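Tue 13 January. Snack counter layout, second pass. Notes by B. Olszewski, copy to Leszek and Rhonda.

Went over the counter plan again and I am still not sold on it. Hubert's idea is that every kind of food gets its own holder: bottles in the clear rack, jars and boxes on the steps, bars and pastries in a tray, sandwiches on a tray of their own, woven baskets for whatever is left. Fine on paper. My trouble is that the table is only so big and the holders take up most of it before you add any food.

The Coke rack I have no quarrel with. Two tiers, dividers, labels easy to read from the front. Leave it alone.

The stepped stand is another matter. Jars lying on their sides look like somebody knocked them over, and I can't read a lid and guess what's in the jar. Hubert says they sit better that way on the angled steps. Maybe. I'd like to see them upright on the flat table for a day before I agree.

Sandwiches: Leszek wants them in a basket because it looks homemade. I want them on the cream tray. We went back and forth on this for longer than it deserved.

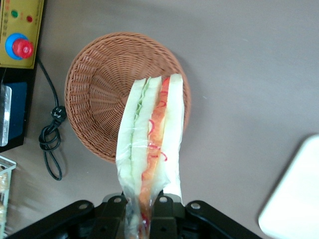
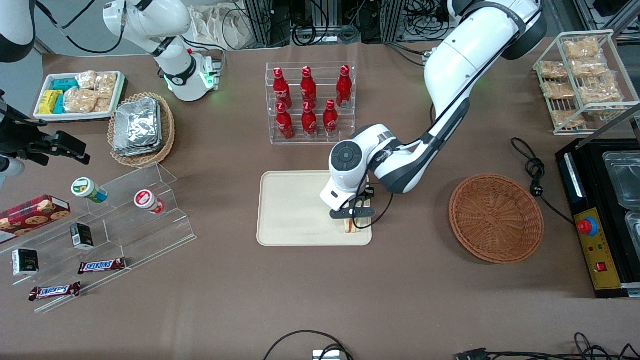 Sandwich on the tray vs. basket, still open.

My case for the tray is simple. Flat bottom, low rim, easy to wipe. A basket with flared sides lets things slide into the middle and lean on each other, and plastic wrap catches on wicker if there is a loose end anywhere. Leszek says I am making up problems. Could be, but he isn't the one who picks bits of reed out of the wrap. Rhonda offered a paper liner as a compromise. I doubt it stays put, but it costs next to nothing to try.

The foil packets can keep their basket. They don't care how they land.

Bars and pastries sharing one tray: don't like it. The bars are stiff and square and the pastry bags are soft, and I expect crumbs by the end of the week. Dexter claims the Kalinowski counter has done it like this since October with no complaints. I asked who would have written the complaints down and didn't get an answer.

To do:
Jars upright, one day, see who notices.
Liner in the sandwich basket, then tray only, same number of days each. Write down any torn wrap.
Ask Wellach if they sell the cream tray in a longer size. The 30 cm one in their list might do.
Move the cookie box off the far side, it gets missed there.

Leszek wants to settle all this by Friday. I'd give it 10 days at least. Hubert has the key to the supply closet if anyone needs the liners before then.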